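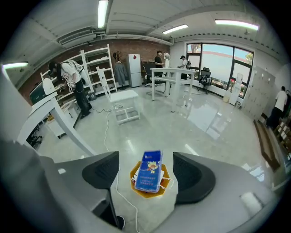
Hirnedley Allotment Rainfall Readings

Daily rain gauge readings from 41 plots, kept by Dušan Berisha. One row per plot per day, in millimetres. Gauges were read at 8 am – later in April, when the gate opened late.

Files
readings.csv – all readings
plots.csv – plot number, slope, soil type

Known gaps
Plot 156 has no readings after its gauge cracked.

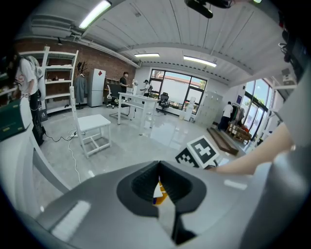 Why do some rows say 100?
The gauges hold 100 mm at most, so treat those rows as "100 or more".

Licence
Free to reuse with credit.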